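Flellis listening room - notebook
Aug 11, 2026

Crossover rework on the small bookshelf pair, continued. Big day!
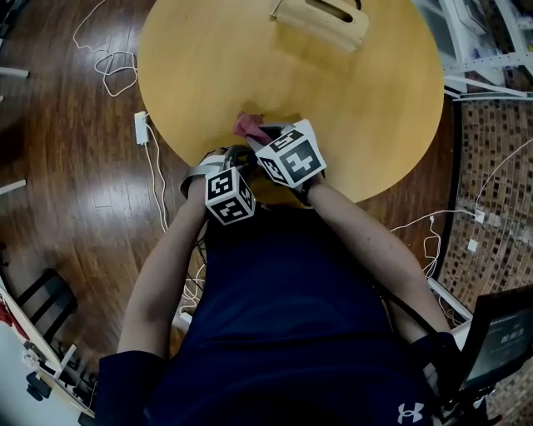 Agnese Strazds thinks we have been chasing the wrong thing since June. Her view is that the thin vocals on the Stenow record come from the cabinet and the crossover is fine as it stands. She'd leave the capacitors alone and brace the side panels first.

I argued for a while, then went and knocked on the panels, and yes, the left one rings like a mailbox. So, bracing. Cut two strips of pine from the offcuts, glued one across the middle of each side, clamped them over lunch. Took the old stuffing out and put back a bit less than was in there.

First listen with the Kodikara live album, track four, the one with the brushed snare and the upright bass. Wow. The bass has edges now! You can hear the player's fingers come off the string, and the singer has moved forward maybe a foot from where she used to sit. I played it three times in a row (sorry to whoever was trying to work next door).

Sweep afterward, mic at ear height, same spot on the rug. The bump in the low mids is down a lot. There's still a dip higher up, right where the woofer hands over to the tweeter, so I'm not giving up on the crossover completely - Agnese can have most of this one.

Tried the pair closer to the wall too. Below 50 Hz it got louder but lumpy, and the bass on the Stasumgate single turned to soup. Back out to 37 inches from the wall, toed in a little, tape on the floor so they stay put.

Headphones for comparison: still better for tiny stuff, like the tape hiss before the piano comes in, but they can't do that feeling of a band standing in front of you. I could happily sit here all night.

To do
- swap tweeter resistor, one step down, sweep again
- brace the back panels as well?
- Nisha Dubey wants the old stuffing for her sub, bag is under the bench
- find the other banana plug
- play Kodikara side two, loud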